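Sourdough hydration trials, bench 2
September, Saturday, started 6:40 am

Femley starter fed last night, doubled and domed by the time I'd found my other shoe. Smells of green apple and a bit of nail polish. Reda says the nail polish is hunger. Reda says that about everything.

Mix A: 600 g flour (Katska strong white), 463 g water, 12 g salt. Works out a touch over 77 per cent, the number I swore off last month after the puddle. Mix B the same but with 55 g of the white swapped for Sevuvby rye. Autolyse 30 min, both under the same tea towel, so no favouritism.

First fold at 8:15. A came up in one piece. B came up with my fingers, then with the bowl. Wet hands next time, as written in this book on at least two earlier pages, both in my own handwriting.

Kitchen thermometer and oven thermometer disagree again. Ismail Erraji wants to average them. I'd prefer to buy one that works - have asked for a price from El Fassi and will now wait for the seasons to turn.

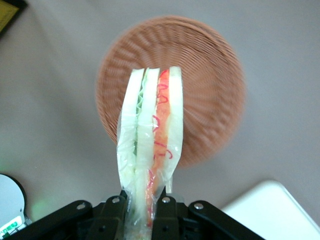
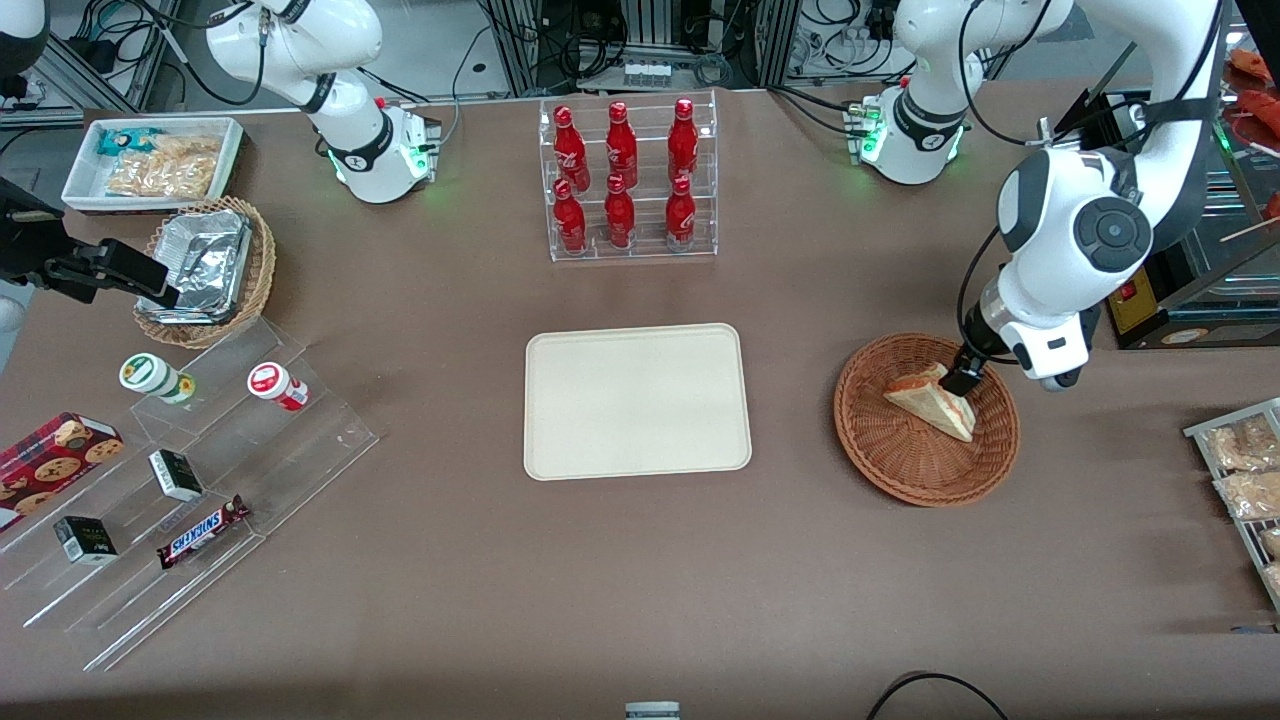 Sandwiches, in wrap and over the basket.

Shaped at 12:50. A held its edge, B relaxed like it was on long service leave. Both into bannetons, rice flour this time, fridge bottom shelf. Moved Reda's yoghurt to the door and labelled the bannetons in marker so nobody practises their pastry on them.

For the sandwich loaf question: the tin version still wins on slicing. Open crumb is very handsome and the mayonnaise goes straight through it onto your trousers. Reda Samir's view is that holes are flavour. Reda Samir wears an apron.

To do:
- bake A straight from cold, B after an hour on the bench
- weigh both before and after, on the same scale for once
- scrub bowl B before it becomes a permanent fixture
- try B again at 430 g water, tell no one if it's better

Starter back in the cupboard with the lid loose. Last time it was tight and we found the lid behind the mixer.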